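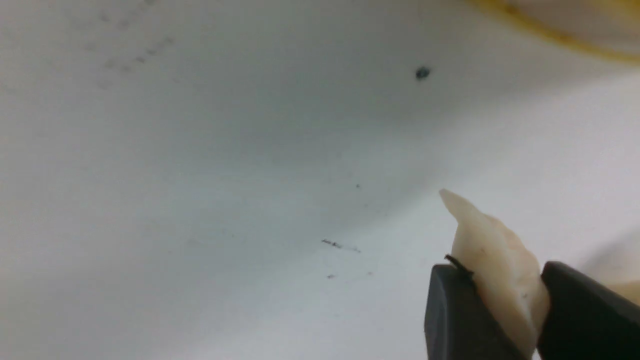 Resort fee at Berkonero Lodge: charged on award nights?

obsa_f
Booked three nights on points for March. The confirmation shows a zero room rate plus a resort fee of $40 per night. The Warex terms say award stays are exempt. Has anyone had the fee removed before arrival?

Mihret Nigatu
The exemption covers hotels Warex manages directly. Berkonero is a franchise. Check the line under "Property type" on your confirmation.

obsa_f
It says "affiliate." The terms don't define that word anywhere I can find.

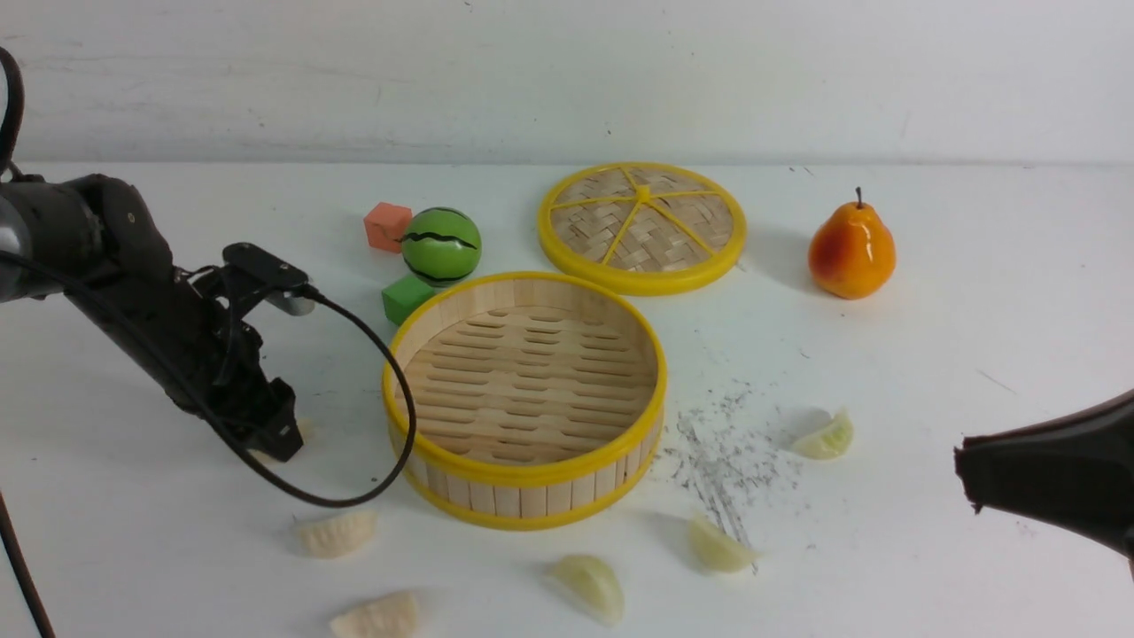
Dagim Lencho disagreed with Mihret: affiliates follow the same fee rules as managed hotels, and only the breakfast benefit differs. He paid $106 in fees and tax at the Furton affiliate, disputed it at checkout, and had $92 refunded. The tax portion stayed on the bill.

Mihret Nigatu
One refund at one desk is a goodwill credit. It doesn't establish the rule.

Dagim Lencho
The folio line read "fee reversal, award stay." Goodwill credits post under a different code.

obsa_f
I'll email the hotel and ask for the fee code in writing. The phone agent gave me two different answers in the same call.
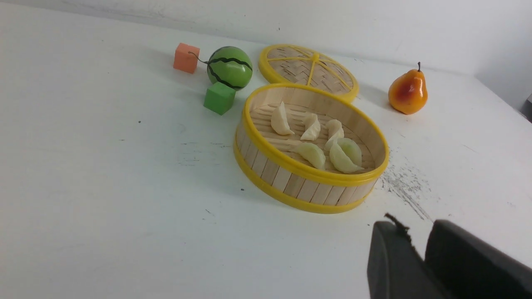 Also, the cancellation deadline is 3 p.m. local time the day before arrival, so I can still move to the Weldu property if they refuse. It costs more points but lists no fee.

remedios_e
Weldu charges for parking. Add that before you compare.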